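第3章　発酵ボックスの設置と、はじめての種起こし

開梱と部品の確認が終わったら、いよいよ発酵ボックス Whitlock を台所に据えて、ライ麦のサワー種を起こしていきます。この章が本書でいちばん楽しいところです！粉と水だけを混ぜた瓶が、毎日少しずつ違う顔を見せてくれます。急がなくて大丈夫なので、最初の14日間をゆっくり味わってください。

3-1　置き場所を決める

種は温度にとても正直です。同じ粉、同じ水でも、置き場所が違うだけでふくらみ方がまるで変わります。ボックスの温調は優秀ですが、外からの熱や冷気が強いと追いつかないことがあります。次の順に場所を選んでください。

1. 水平で、ぐらつきのない台を選びます。
2. 背面の吸気口と壁のあいだを、手のひらの幅ひとつ分あけます。
3. 直射日光が入らないことを、朝と夕方の両方で確かめます。
4. オーブン、トースター、炊飯器など、熱や蒸気の出る機器から離します。
5. 電源コードがシンクの上を通らない位置にします。

注意：吸気口をふきんや紙袋でふさがないでください。内部の温度が上がりすぎると、種が弱るだけでなく、保護回路がはたらいて運転が止まります。

調理台がせまい場合は、食器棚の中段でもかまいません。扉は少し開けておきます。冷蔵庫の上は、機種によって天板がかなり温かくなるのでおすすめしません。床に直接置くのも、冬の冷え込みをまともに受けるため避けてください。

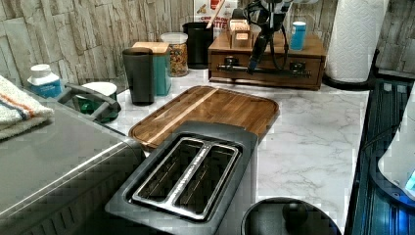 ドンズカ（Dondska）、2024年5月20日

この版から、置き場所の手順を大きく書き直しました。旧版の読者から届いた1,143通のはがきとメールをひとつずつ読んだところ、いちばん多かった質問が置き場所だったのです。お便りにはほんとうに助けられました。窓辺に置いた瓶と戸棚に置いた瓶を並べて育て、毎朝の高さを方眼紙につけて送ってくださった方もいて、編集室はその日ずっとその話で持ちきりでした。

旧版をお持ちの方は、3-1と3-4を本書の内容に読み替えてください。3-2の分量は変わっていません。

3-2　用意するもの

・ふた付きのガラス瓶（容量1,000ml、広口のもの）
・ライ麦全粒粉
・浄水、または一度沸かして室温まで冷ました水
・1g単位ではかれるデジタルスケール
・ゴムべら、または柄の長いスプーン
・輪ゴム
・油性ペンとマスキングテープ

粉は Flunham のライ麦全粒粉（細びき）を基準に分量を決めています。ほかの粉でも、もちろん起こせます！粗びきは水を吸うのに時間がかかるので、混ぜたあと少しかたく感じても、すぐに水を足さず、しばらく待ってからもう一度混ぜてみてください。粉の袋は開けたら口をしっかり閉じ、涼しい場所に置きます。

瓶はねじぶたのものが扱いやすいのですが、運転中は締めきらないでください。種が元気になるとガスが出て、瓶の中の圧力が上がります。

警告：密閉した瓶をボックスに入れないでください。瓶が割れ、けがをするおそれがあります。

3-3　瓶とボックスを準備する

1. 瓶とふたを食器用洗剤で洗い、よくすすぎます。
2. 耐熱の瓶であれば、熱湯を回しかけます。耐熱でない瓶には熱湯を使わず、食品用アルコールを吹きつけて自然に乾かします。
3. 空の瓶の重さをはかり、マスキングテープに書いて底に貼ります。
4. ボックスの受け皿を奥まで差し込みます。カチッと音がするまで押してください。
5. 電源プラグをコンセントに差し、正面の電源ボタンを長押しします。
6. 表示が点滅したら、ダイヤルを回して26℃に合わせ、ダイヤルを押して決定します。
7. 点滅が点灯に変わるまで、空のまま待ちます。

ヒント：手順3を飛ばす方がとても多いのですが、ここで量っておくと、あとの作業がぐっと楽になります。中身を出さなくても、全体の重さから瓶の重さを引くだけで種の量がわかります。瓶を二つ使い回すなら、それぞれに貼っておきましょう。

点灯までの時間は室温によって変わります。寒い朝は長めにかかりますが、故障ではありません。コーヒーでもいれて待っていてください。

3-4　一日目の仕込み

1. 瓶をスケールにのせ、表示をゼロにします。
2. ライ麦全粒粉を50g入れます。
3. 水を50g加えます。
4. 粉気がなくなるまで、底からすくうように混ぜます。
5. 瓶の内側についた生地をゴムべらで落とし、表面を平らにならします。
6. 生地の高さに合わせて輪ゴムをかけます。
7. ふたを軽くのせ、ボックスの中央に置いて扉を閉めます。

見た目は、ぬれた砂と味噌のあいだのような感じです。地味ですよね。でも、この地味な生地がだんだん泡を抱えてくるのですから、わくわくします！

注意：水は冷たすぎても熱すぎてもいけません。指を入れて、冷たいとも温かいとも感じないくらいが目安です。

3-5　二日目からの種継ぎ

毎日できるだけ同じ時刻に行います。朝でも夜でも、自分の暮らしに合うほうを選んでください。歯みがきの前、と決めてしまうと忘れにくいです。

1. 瓶を取り出し、輪ゴムの位置と生地の高さを見比べます。
2. ふたを開け、においを確かめます。
3. 全体を軽く混ぜ、50gを瓶に残して、あとは取り出します。
4. 粉50gと水50gを加えて混ぜます。
5. 内側をきれいにして、輪ゴムを新しい高さにかけ直します。
6. ボックスに戻します。

一日目の翌日は、変化がほとんどないこともあります。そのまま手順どおりに進めてください。その次の日あたりに急にふくらみ、うれしくなったところで、ぱたりと静かになる場合があります。最初に増えた菌が、酸に強い顔ぶれへと入れ替わっていく時期です。ここでがっかりして捨ててしまう方がいるのですが、もったいない！続けていれば、また細かな泡が戻ってきます。

取り出した分は、種が安定するまでは食べずに処分します。流しに流すと配水管の中で固まるので、紙に包んで可燃ごみに出してください。安定したあとの余り種は、しっかり火を通すパンケーキやクラッカーに使えます。作り方は第6章に載せました。薄く焼いたライ麦クラッカーは編集室でも大人気で、撮影用に焼いた分がいつも残りません。
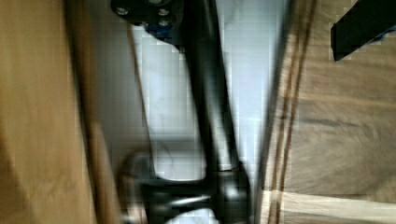 図3-2　黒いグリッパーと取り付けプレート

3-6　においと見た目で判断する

サワー種のにおいは、日を追って変わります。はじめは粉っぽく、途中で青くさいような、あるいは少しくつ下を思わせるにおいになることもあります（驚かないでくださいね）。落ち着いてくると、ヨーグルトや熟したりんごに似た、さわやかな酸っぱさになります。

表面に灰色がかった水が浮いたとき：
栄養が足りていない合図です。水だけを捨て、いつもどおり種継ぎをしてください。続くようなら設定を24℃に下げます。

除光液のようなにおいがするとき：
種がおなかをすかせています。種継ぎを朝晩の二回に増やし、3日続けて様子を見ます。

ほとんどふくらまないとき：
ボックスの表示が26℃になっているか確かめます。表示が正しければ、水を一度沸かして冷ましたものに替えてみてください。塩素の強い地域では、これだけで見違えるほど元気になります。

ピンク、オレンジ、黒、緑の色がついたとき：
かびや雑菌が増えているおそれがあります。色のついた部分だけをすくい取って使うことはできません。瓶の中身をすべて捨て、瓶を洗って3-3からやり直してください。

警告：異常な色が出た種は、加熱しても食べないでください。においをかぐときも、顔を近づけすぎないようにします。

3-7　できあがりの見分け方

種継ぎのあと、輪ゴムの高さの倍近くまでふくらみ、それが三日続けば完成です。早い方はもっと前にここまで来ますが、味が落ち着くのを待って、14日目までは種継ぎを続けることをおすすめします。焼いてみると違いがよくわかります。酸味の角がとれて、ライ麦の甘い香りがふわっと立つんです。

完成した種には、ぜひ名前をつけてあげてください。マスキングテープに名前と起こした日を書き、ふたに貼ります。編集室の種は「ガトコム」といいます。はじめての種を起こした Gatcombe の町から取りました。

毎日焼かない方は、種継ぎをしてからボックスで少しふくらませ、冷蔵庫に移します。冷蔵中の種継ぎは週に一回で足ります。焼く前の日に取り出して、3-5の手順をくり返すと目を覚まします。

3-8　季節ごとの温度設定

夏は24℃、春と秋は26℃を基準にします。11月に入って室温が下がりはじめたら、27℃に上げてもかまいません。設定を変えたあとは、次の種継ぎまでそのままにして、結果を見てからもう一度調整してください。一日に何度もダイヤルを動かすと、何が効いたのかわからなくなります。

記録には巻末の種継ぎ表をお使いください。日付、室温、高さ、におい、ひとこと、の欄があります。ひとこと欄は「今日は機嫌がいい」くらいで十分です。あとで読み返すと、これがいちばん役に立ちます。

ボックスの日常の手入れは第4章、はじめてのライ麦パンの生地づくりは第5章に進んでください。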